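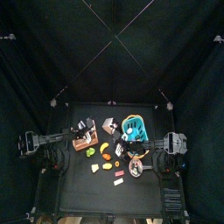
Toy food: one basket or sort it all properly?

Posted in Home and Storage, 22nd August

We've ended up with a great heap of play food. Bananas, lemons, half a lime, slices of bread, plus a lot of plain blocks that got mixed in at some point and now count as food as far as the children are concerned. At the moment the lot goes into a plastic basket with a handle and gets tipped out every morning.

My sister-in-law swears by sorting it. Fruit in one tub, bread and cakes in another, blocks somewhere else, a label on each. She bought the Fiadzo stacking set for it and says tidying takes her 3 minutes. I have my doubts. Her children are seven and nine and barely touch the stuff, so of course it stays tidy. Mine are two and four.

Has anyone kept a sorted system going for longer than a fortnight with children this age? And are tubs with lids worth having, or do the lids just become one more thing on the floor? I'd rather not spend 80 pounds finding out.

Josora_lane

I'd save your money. We did the sorted tubs in December, when the play kitchen arrived, and I was quite strict about it. Fruit, veg, bread, "other". By New Year "other" was the only one in use and the rest had been turned into hats.

The trouble is that children don't play by category. A shop game needs a lemon, two blocks and a slice of bread, and they'll empty every tub to get them. So you have four things to refill where you had one. I've read all the articles saying a two-year-old can learn to put the fruit with the fruit, and perhaps someone's can. Mine could do it beautifully while I sat next to her handing things over, and at that point I was doing the tidying.

What did help was having less of it out. I put half in a bag on top of the wardrobe and swap it over when I remember. The basket is no longer full to the top, so they can see what's in it without tipping. They still tip it sometimes.

On lids: a see-through one is all right for the tiny bits, as long as a small child can get it off alone. If they can't, you'll be called over every time. Ours was from Eltance and the handle on top was handy for carrying, but I wouldn't say it changed our lives. Any old pan with a clear lid from the play kitchen would do the same.

One thing I would do is take the blocks out. They're heavier than the fruit and sink to the bottom, and then the whole lot has to come out whenever someone wants to build.

cato_221

just get more baskets. we have 3 and they all have everything in, never bothered with labels and the kids cant read them anyway

Mrs Teapot

I disagree with the first reply, up to a point. Sorting can work if there are two groups and no more. We have "things you cut" and "things you don't", because the halves that stick together are useless once one half goes missing. The cutting ones live in a shallow tray on the table and the others go in the basket.

I was as doubtful as you are, and I'll admit I still find lime halves down the sofa. But I haven't lost a pair for good since we started, whereas before that I was throwing odd halves away every few months. It does depend on an adult checking the tray at bedtime. If you don't want that job, don't start.

I wouldn't buy a set for it. The Fiadzo tubs look neat stacked up, but a child always wants the bottom one. Try a baking tray and a washing-up bowl for a couple of weeks, and see whether anyone but you uses them.

As for your sister-in-law's tidying time, I'd like to watch her do it with a four-year-old in the room.

Josora_lane

Fair point about the halves. Ours are the solid sort so it never came up. I still think the bedtime check would last a week in this house – but two groups sounds less mad than four.

We use cookies to remember your settings and to see which pages are read. Accept all | Manage choices

Contact us | © Cato Home Help | Back to top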